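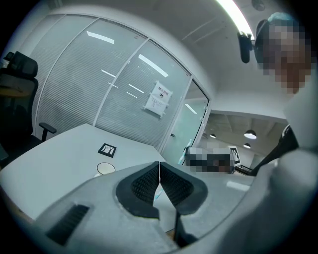 社交媒体旧图新用的核查步骤:从截图到可发布的结论

适用范围:帖文使用真实拍摄的图片或视频,但所附的时间、地点或事件说明可能有误。合成图像和剪接音频的处理方法不同,另见相应规程。本页假定读者已有核查系统账号,并了解基本的检索语法。

一、登记帖文

收到线索后先存档,再分析。存档内容包括帖文链接、账号主页链接、发布时间(换算为协调世界时)、完整文字、全部附图原文件,以及存档时的转发数和评论数。截图只作备份,不能代替原文件,因为截图会改变分辨率并丢掉边缘像素。

网页存档至少做两份,一份提交公共存档服务,一份存本地。本地文件夹按“日期_平台_编号”命名,编号由系统分配,不要手工改动。如果帖文属于限时动态,登记时在备注栏写明“限时”,值班编辑会优先处理。

二、拆分主张

一条帖文往往含有几项主张,需要逐项写出。以4月处理的一条为例,帖文称“Tilura镇居民昨夜因停水围堵镇政府”,附图四张。拆分后得到:

1. 图中地点是Tilura镇;
2. 拍摄时间是发帖前一晚;
3. 人群聚集的起因是停水;
4. 人群围堵了镇政府。

每项单独编号,单独给出证据和判定。不要把“图片是真的”当作一项主张。图片未经修改,与帖文说明是否属实,是两个问题。

形容词和推测性语句(“可耻”“恐怕还会继续”)属于意见,不进入主张清单,但应在原文记录中保留。

三、反向搜图

至少使用三个搜索引擎。各引擎的索引范围差别较大,单个引擎无结果不能写成“未见更早来源”。

操作顺序:

1. 上传原图,按时间从早到晚查看结果;
2. 裁去文字、水印和边框后再搜一次;
3. 截取有辨识度的局部(招牌、塔楼、路灯样式)分别搜索;
4. 左右翻转后重搜。翻转是规避匹配的常见手法。

视频先抽帧。镜头切换处各取一帧,长镜头每五秒取一帧。宽度低于600像素的帧匹配率明显下降,应尽量找到清晰度更高的版本再抽。

上述案例中,第二张图裁边后匹配到一家地方报纸三年前的报道,图注写的是Arlow的一场薪资抗议。匹配到更早版本时,要打开原页面核对发布日期,不能只看搜索结果列表上显示的日期。列表日期有时取自页面更新时间。

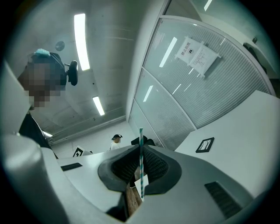 四、确认最早来源

找到较早版本后,继续向前追。转载媒体的图注可能本身有误,应尽量追到拍摄者或首发机构。可用的线索有图片署名、图库编号和同一组图的其他照片。

联系拍摄者时,邮件应包含图片、出现该图片的帖文链接和三个问题:是否由本人拍摄,拍摄时间和地点,是否保留原始文件。不要在问题中给出预设答案。“这是在Arlow拍的吗”应改为“这是在哪里拍的”。

元数据只作辅助。多数平台在上传时会清除元数据,保留下来的也可能因相机时钟设置错误而不准。元数据与其他证据冲突时,两者都记入记录,由编辑判断。

五、地理定位

定位结论至少需要三个相互独立的特征。同一栋建筑的门和窗算一个特征。建议的记录格式如下:

特征:四层楼,转角处有圆形阳台
图中位置:左后方
对照来源:街景影像,注明拍摄年月
吻合程度:吻合/部分吻合/不吻合

街景影像的年月必须填写。店铺招牌和外墙颜色变动频繁,用不同年份的影像对照时,优先选用道路走向、楼体轮廓和山脊线。

坐标精确到小数点后四位即可。若图中能看到私人住宅的门牌,坐标只写入内部记录,公开稿写到街区一级。

六、核对时间

阴影方向可以推算大致时段,但误差较大,不单独作为判定依据。天气记录较为可靠:调取最近气象站的逐时数据,与画面中的降水、积水和云量对照。还应检查植被状态、着装、广告海报上的活动日期。

如果只能确定“不早于”或“不晚于”,就照此书写,不要换算成具体日期。

七、查证事件本身

图片被证明出自别处,并不说明帖文所述事件没有发生。这一步常被省略,结果是结论写得过宽。应另行检索当地媒体、官方公告和当地居民发布的内容,必要时致电。

Tilura案例中,供水公司确有停水通知,影响127户,持续16小时。当地电台的两名记者表示当晚没有聚集活动,镇政府值班室的答复一致。因此第1、2项判为“不实”,第4项判为“无证据支持”,第3项因前提不成立,不单独判定。停水一事属实,须写入正文。

电话采访要记录对方姓名、职务、通话时间以及是否同意具名。对方拒绝具名的,正文中只写其所在机构类别。
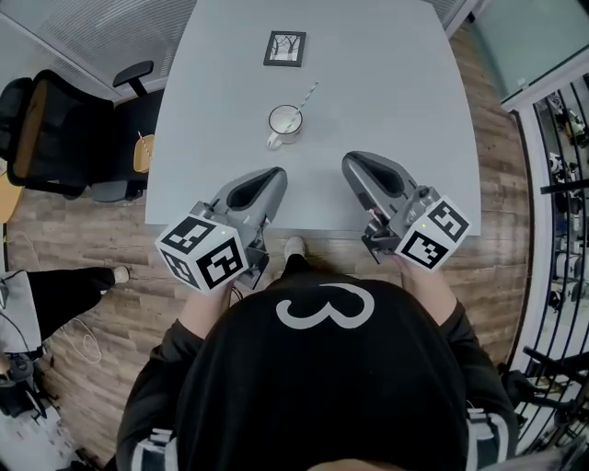 国际核查部·图像查证组
页面维护:Edith Cuadros 复核:Tomás Brandão
更新日期:2022年5月31日

八、判定等级

不实:有直接证据与主张相反。
缺失背景:内容属实,但省略的信息会改变读者理解。
无证据支持:已完成规定检索,未找到支持证据,也没有直接反证。
属实:至少两个独立来源证实。
无法判定:关键证据不可取得。

“无法判定”的条目不公开发布,存入待查库,满三个月复查一次。

九、撰写正文

标题写核查结论,避免使用疑问句。首段依次给出主张、结论和最关键的一条证据。原帖的错误说法在正文中最多完整出现一次,后文用“该帖文”指代。

引用原帖图片时加盖半透明标记,标记须覆盖画面主体,防止图片被再次截取流传。并排对比图应写明左右两图各自的来源和日期。

转发数注明统计时刻,例如“截至存档时转发948次”。同一内容有多个副本时分别列出,不相加,重复转发无法剔除。

所有证据链接附存档地址。读者应能仅凭正文重复主要步骤。

十、复核与更正

初稿由未参与该条核查的同事复核。复核人从第三步开始独立重做一遍,不看初稿中的搜图结果,随后与初稿比对。两人判定不一致时提交组长Rosaura Yupanqui,争议内容记入系统的“分歧”栏。

发布后收到异议,先在系统中登记,再回复来信人。事实错误在文首更正,写明原句、改后的句子和更正日期。错别字和失效链接直接修改,不另作说明。判定等级发生变化的,须同时通知已转载该文的合作媒体,名单见系统“分发”页。

附:提交前检查项

原文件与两份存档齐全
主张已逐项编号
三个引擎的检索时间已填写
定位特征不少于三个,街景年月已填
事件本身已另行查证
公开稿中无私人门牌和未获同意的姓名
复核人已签字

系统模板存放在“模板/图像”目录下,文件名为“旧图核查_空白”。西班牙语版本由Yurani Bedoya维护,字段编号与中文版相同。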